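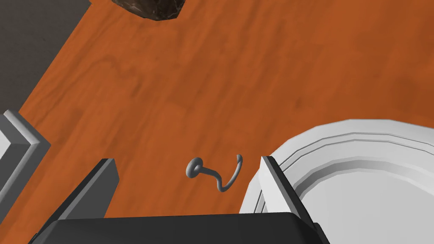 How to Oil a Wooden Tabletop (and Keep It Looking Nice for Years)

By Edeltraud Gerlach
Tuesday, June 4, 2024

My kitchen table came from an estate sale out in Andstead, and when I got it home it was so dry that a drop of water would vanish into it before I could find a towel. I've oiled it more times than I can remember now, and along the way I have done pretty much everything wrong that a person can do wrong with a rag and a can of oil. So if your table is looking gray and thirsty, pull up a chair (not to that table, we're about to work on it!) and I'll tell you how I do mine.

First, find out what's on it

Oil only works on bare wood or on wood that has been oiled before. Put a few drops of water somewhere out of the way, go pour yourself some coffee, and come back in ten minutes. If the wood has gone darker under the drops, you're in good shape. If the water is still sitting up in little beads, there may be a varnish or polyurethane on there, and oil will just lie on top of it and get sticky. It could also be old furniture wax, so before you give up, rub a small spot with mineral spirits on a white rag and try the water again once it has dried off.

If you do have varnish, it has to be sanded or stripped off first, and that's a whole weekend of its own. I'd also leave veneer alone unless you have a very light touch with the sandpaper. I went through the veneer on my mother's sideboard one March and I still have a plant sitting on the spot.

What you'll need

A can of food-safe hardening oil (pure tung oil or a hardwax oil, both are nice)
Sandpaper in 120, 180 and 240 grit
A sanding block, or a scrap of wood to wrap the paper around
Plenty of lint-free rags, and old T-shirts are just fine
Mild dish soap
Gloves
A metal can with a tight lid

I get asked about mineral oil a lot. It's lovely on a cutting board, but it never hardens, so on a table it will come off on your sleeves and your homework and your newspaper for weeks.

Cleaning and sanding

Wash the top with a damp cloth and a little dish soap, then wipe it again with plain water and let it dry overnight. I know, you want to get going. I always want to get going too. But damp wood fuzzes up under sandpaper and you'll be sorry by lunchtime.

The next morning, start with the 120 if there are rings or scratches, or go right to 180 if the top is just dull. Sand with the grain the whole way, long even strokes from one end to the other, and don't lean on one spot to chase a stain or you'll make a dip that catches the light forever after. Where the grain curves around, just follow the general direction of the board. Then do the whole thing over with 240, which goes quickly and feels wonderful under your hand. Don't forget the edges, and soften the corners just a hair.

Vacuum up the dust with a brush attachment and wipe everything down with a rag barely dampened with mineral spirits. Open a window for that part. You'll get a little preview of the color while it's damp, and any cross-grain scratches you missed will jump right out at you, so keep the 240 handy.

Putting on the oil

Pour a puddle the size of a pancake in the middle of the table and spread it out with a folded rag, working along the grain. You want the wood evenly shiny but not swimming. Some places will drink it up faster than others, so add a bit more wherever it goes dull.

Let it sit for 20 minutes, or whatever your can says, and then wipe off everything that hasn't soaked in. Everything! This is where most people go wrong (I certainly did), thinking that a thicker coat must be a better coat. What you get is a gummy table that grabs your placemats. Wipe until a clean rag comes away almost dry, then check again in an hour for little wet beads coming back up out of the pores.

Give it a full day, two if the weather is muggy, then rub it very lightly with the used 240 paper and do a second coat. A very dry table may want a third. Tung oil can take a few weeks to cure all the way through, so go easy on it and use coasters in the meantime.

Please be careful with the rags

Oily rags can heat up as they dry and catch fire by themselves, even hours later in the trash can. Put them in a metal can filled with water, close the lid, and ask your local waste service where to take it. Please don't leave them in a pile, not even while you run in to answer the phone.

Looking after it

Day to day, a damp cloth is plenty. Skip the spray cleaners and anything with ammonia in it. Use a trivet under hot pans, and mop up red wine and tomato sauce as soon as you see them. When a water ring does turn up, let it dry, rub it gently with 240 along the grain, and dab on a little oil. With varnish you'd often have to redo the whole top, but with oil you can fix the one spot and be done before supper.

I put a fresh thin coat on mine twice a year, and the side by the window sometimes gets an extra one in between.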